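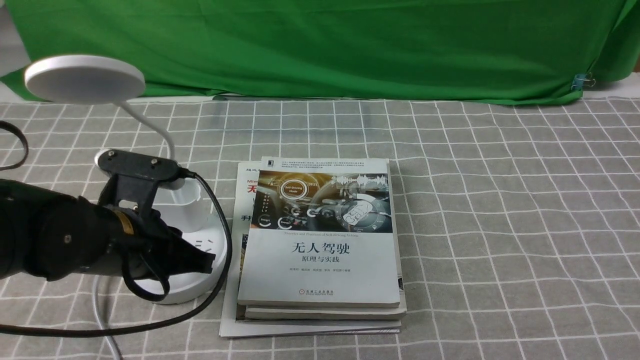 What does a reader need in order to rerun an analysis from start to finish? The raw data, the code that touched it, a record of the software versions in use, and one command that runs everything in the right order.

Speaker notes: Reports That Rebuild Themselves
Eimear Cronin, Statistical Computing Group, Drullach Institute
26 September 2025

Slide 1. Opening
Thank the hosts. State that the slides and the sample project are on the shared drive and that there is no need to copy code from the screen.
The talk covers how the group moved its regular reports from copied tables to documents built from code. It does not recommend one language over another. The group uses R for most work and Python for text processing, and both appear in the examples.

Slide 2. The old process
Analysts ran a script, exported tables to a spreadsheet, adjusted the rounding by hand and pasted the result into a word processor. Figures were saved separately and inserted last.
In June the group reviewed the reports it then maintained. Across them were 413 tables and figures. For 291 of these, the reviewers could name the script that had produced the number. For the rest they could not, or they found two scripts that gave different answers.
Pause here. Let the audience read the chart before moving on.

Slide 3. What went wrong most often
Rounding was applied twice. Filters were changed in one script and left alone in another. A merged file was overwritten under the same name. Most of these errors were small, and two of them changed a sentence in a published summary.

Slide 4. The new layout
Each report is a folder with the same structure: raw data (read only), scripts, output, and the text itself. The text holds code blocks that call the output directly. No number is typed into a paragraph.
Sturnolis is the group's build tool. It reads the list of steps, checks which files have changed and reruns only those steps and whatever depends on them. The full wage report takes 14 minutes from an empty output folder. After a change to one chart it takes far less.
If asked: Sturnolis is a thin layer over a makefile. A team that is comfortable with make can do the same without it.

Slide 5. Demonstration
Open the Tierney project. Change the bin width in the histogram script and run the build. Show that the figure and the caption both update. Then change the sample filter, run again, and show the sentence in the second paragraph.
If the network is slow, use the recorded version on the laptop. Do not attempt to install packages live.

Slide 6. Graphics
Interactive charts are useful for exploring data and for web pages. Printed reports still need a static version. The group keeps one plotting script for each figure and writes both versions from it.
Three-dimensional surfaces are used only where the third axis carries information that color cannot. There is one such figure in the current set – the Rurkari elevation model – and it is saved from a fixed viewing angle so that editions can be compared.

Slide 7. Costs
Moving a report took longer than planned in nearly every case. Older scripts contained file paths to machines that no longer exist. One script of 300 lines had to be rewritten because its author had relied on objects left in memory from an earlier session.
Colleagues who edit the prose but do not write code needed training. They now edit the text file directly, and comments are handled through version control. Some still prefer tracked changes, and the group accepts a marked-up PDF from them.

Slide 8. Questions
Likely topics: confidential data, long simulations, Stata users. For confidential data, refer to the appendix slide on synthetic files. For simulations, explain that results are stored with the random seed and rebuilt only on request. Stata users may call their do-files as build steps; the example is in the second folder on the shared drive.
Leave the contact slide up during questions.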